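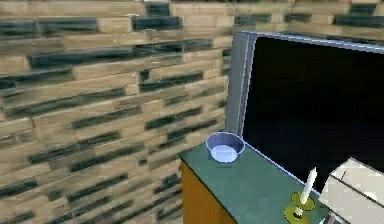

Ticket opened against the Wekura episode generator, component: scene sampling / start pose. Overnight run on the Drallport node was set to collect 3157 tabletop episodes for the pick-and-place set. The job finished with exit code 0 and the expected number of episode folders, but the validation pass rejected 353 of them with the message "target not resolved at t=0". All rejected episodes come from the living room layouts. Checked the first one by hand. The instruction string is "put the bowl next to the candle", and both are in view on the teal cabinet top in front of the TV, bowl at the left end and candlestick toward the lower right, so the objects did spawn and the camera does reach them. The validator still reports zero target pixels for the bowl.

Severity: medium
Affects: training export only, live viewer not affected
Reported: 11 September 2020

Steps to reproduce

Load any living room layout with the block wall texture. Set the episode count to 200 so that the full prop list is sampled. Run the generator headless, then run the validator on the output folder. With the default seed the first rejection shows up within a few minutes. The kitchen and office layouts run clean with the same settings.

Expected: the target mask has at least the minimum pixel count in the first step.
Result: the RGB is written correctly, the mask channel has no entry for the target ID.

Update 1

Ruled out occlusion. Moved the start camera closer in the viewer and re-exported one episode with the same seed. The bowl is larger in the RGB and still missing from the mask. The candlestick has an entry in both exports. The TV has one too, under the furniture class.

Also ruled out the texture resolution. The wall is rendered at the low texture setting in these layouts and looks smeared, but switching to the high setting changes nothing in the mask and adds a lot of time per episode. Put it back to low.

Update 2

Compared the ID tables between a good kitchen episode and a bad living room episode. In the kitchen table the bowl has its own ID. In the living room table the bowl asset is listed with the same ID as the wall, and the wall is written last. The validator looks up the ID, gets the wall class, and drops it as background.

The living room layouts were converted in February with the old Aoki import script, which numbers static meshes from a fixed offset. The props are numbered at spawn time from the same offset. As long as the prop list was short the ranges did not meet. The last prop pack added 6 assets, and the bowl is the first one that lands inside the static range. The other five collide as well but are not used as targets in the current instruction set, so the validator never asks for them. They are still wrong in the exported masks.

Update 3

Patch applied on a branch: the spawner now reads the highest static ID from the layout file and starts numbering above it. No change to the layouts themselves. Re-ran the 200 episode test with the default seed, no rejections. Ran it again with a second seed, same result.

Note for anyone regenerating: the patch changes prop IDs in every layout, including the ones that were fine. Do not mix masks from before and after in one training shard. The loader matches on ID and not on name, and it will not warn – it just assigns the wrong class. Added a generator version field to the episode header so the two can be told apart. Episodes without the field should be read as old.

Update 4

Question came up whether the rejected episodes can be repaired without rendering again. The RGB, joint states and action logs are fine, only the mask channel is bad. Replaying the logged poses with a mask-only pass works on the episodes tried so far and takes about a fifth of the full render time. Replay must run with physics off, otherwise small props settle differently and the mask edges no longer line up with the RGB.

The accepted living room episodes need the same pass. They got through validation with a different target, but a bowl elsewhere on the cabinet is still labeled as wall.

Remaining

Merge the branch after the nightly run.
Mask-only replay for all living room episodes on Drallport.
Add a duplicate ID check to the generator so that it stops at load time.
Fix the exit code. The validator returns 0 even with rejected episodes, and the scheduler marks the job green.

Status: in progress, export to the training bucket on hold until the replay is finished.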